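4.2 Trägerschaft und Nutzung der Gemeindehäuser

Die beiden untersuchten Orte, Keltlow und Filtden, haben ihre Gemeindehäuser auf unterschiedlichem Weg erhalten. In Keltlow trug die Saliba-Stiftung den Bau vollständig und behielt sich ein Mitspracherecht bei der Belegung vor. In Filtden kam das Geld aus 16 kleineren Zuwendungen, überwiegend von Familien, die aus dem Ort stammen und heute im Ausland leben. Die Stiftung beteiligte sich dort erst später und nur an der Ausstattung des Saals.

Für den laufenden Betrieb hat dieser Unterschied Folgen. Das Haus in Keltlow wird nach einem Jahresplan vergeben, den die Stiftung im Juni mit dem Ortsrat abstimmt. Gruppen, die danach anfragen, erhalten meist nur Termine am Vormittag. In Filtden entscheidet der Trägerverein fortlaufend. Von den 12 Gruppen, die wir dort befragt haben, nutzen vier das Haus auch für religiöse Feiern, die übrigen für Kurse, Jugendarbeit und Versammlungen. Gereinigt und aufgeräumt wird von den Gruppen selbst. Die Hausordnung regelt das in einem einzigen Satz und nennt keine Frist (zu Kunststoffflaschen und Abfallbehälter vgl. Abb. 3).

Abb. 3: Liegende Kunststoffflaschen und Abfallbehälter auf einer weißen Tischfläche. 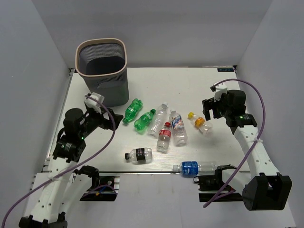
Emilian Neagu wandte gegen diese Gegenüberstellung ein, sie unterschätze den Einfluss der auswärtigen Familien. Wer in Filtden gespendet habe, rufe eben beim Verein an, wenn ihm eine Veranstaltung nicht passe, und werde dort auch gehört. In Keltlow stehe das Mitspracherecht wenigstens im Vertrag.

Der Einwand ist berechtigt, soweit er die informellen Kontakte betrifft. In den Protokollen des Trägervereins finden sich drei Fälle, in denen eine Belegung nach Rücksprache mit Spendern geändert wurde. Zweimal ging es um die Uhrzeit, einmal um die Vermietung an eine Gruppe aus dem Nachbarort Hustard. Eine Absage ist nicht vermerkt - allerdings werden Anfragen, die schon am Telefon scheitern, gar nicht protokolliert.

Wir unterscheiden deshalb im Folgenden zwischen vertraglicher und gewohnheitsmäßiger Mitsprache. Zur ersten zählen wir alle Rechte, die im Stiftungsvertrag oder in der Vereinssatzung genannt sind. Die zweite erfassen wir über die Protokolle und die Gespräche mit den Gruppen. Für Hustard liegt nur der Vertrag vor, der Ort bleibt beim Vergleich der gewohnheitsmäßigen Mitsprache daher außer Betracht.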